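# The power strip problem

Every spring somebody publishes a list of things that will fix your home office, and every spring the power strip is on it. Swap the old one, hide the cord, mount the lot under the desk and your working life will improve. I have read a good many of these lists. I have also lived with the results, and I remain unconvinced that cable tidying is anything like the cure it's sold as.

The advice usually begins with clearing the desk. Calwood, the homewares chain with a store in every second shopping centre, has a free leaflet on this that runs to 17 pages. Unplug everything, it says, and lay it out on a plain surface where you can see it. Fair enough. A power strip that has lived behind a filing cabinet since the last move deserves a proper look, and a white strip on a white tabletop hides very little in the way of scuffs.
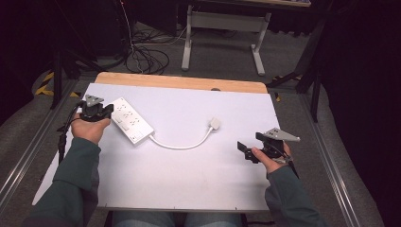 *A three-outlet strip with its switch, cord and plug, on a white board over a wooden table.*

Three outlets and a small switch is a modest arrangement, and I like it more than the monsters. The fashion is for strips as long as a cricket bat, with a socket for every gadget you own and several you don't. People buy them on the theory that they will grow into them, and they do. A monitor, a lamp and a laptop charger become a monitor, two lamps, a speaker, a label maker and whatever that grey adaptor belongs to.

The cord is where the colour-coordinated photographs stop being helpful. White cords look lovely in a catalogue. At floor level in a real house they show every pass of the vacuum cleaner, and no organiser I have tried makes them lie straight. Flurnix sells a fabric sleeve that promises to "calm" them for $4, and what you get is one fat cord in place of three thin ones. It still runs across the floor to the same outlet. Mevadholm's answer is a lidded box, which holds the strip and the slack together and adds one more thing to dust. I would also want to know how warm it gets in there, and the packaging was silent on that point.

Then there is the surface itself. A white top is the other fixed idea of the tidy-office school, on the grounds that it bounces light around and makes the room feel bigger. It may. It also turns a pen lid into an event. My own desk was timber until September, when I gave in and laid a white panel over it, and I now spend part of each morning rubbing at marks I would never have noticed before.

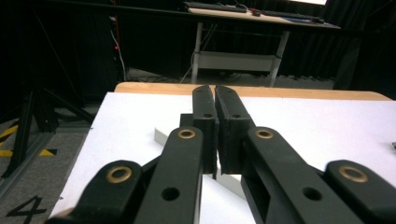 *White on white: a thin board stood on its edge, with the tabletop's light wooden edge beyond.*

Boards like this turn up all through the organising literature, as dividers and screens and the sides of little trays. Stood on edge, a thin one will split a desk into zones, the charging zone and the thinking zone and so on. Weerakoon, which makes one of the better modular desk kits, charges $171 for a starter set, and it is tidy work, well finished. I used it for a month. The charging zone filled up, and then the thinking zone filled up with things that needed charging.

I don't say all of it is rubbish. Checking the strip is worth doing, and so is throwing one out if the casing is cracked or the plug has gone brown. Labelling the plugs helps, if you can stand the look of it. Keeping the switch where your hand can find it is good sense, and it's odd how many under-desk mounting kits put it exactly where your hand can't.

But you could do all of that in an afternoon with what's already in the drawer. The full makeover I priced for this article, with box, sleeves, clips, panel and divider, came to a little under $300. My old strip is back behind the cabinet, switched off at the wall when I remember, and the cord still crosses the carpet on its way there.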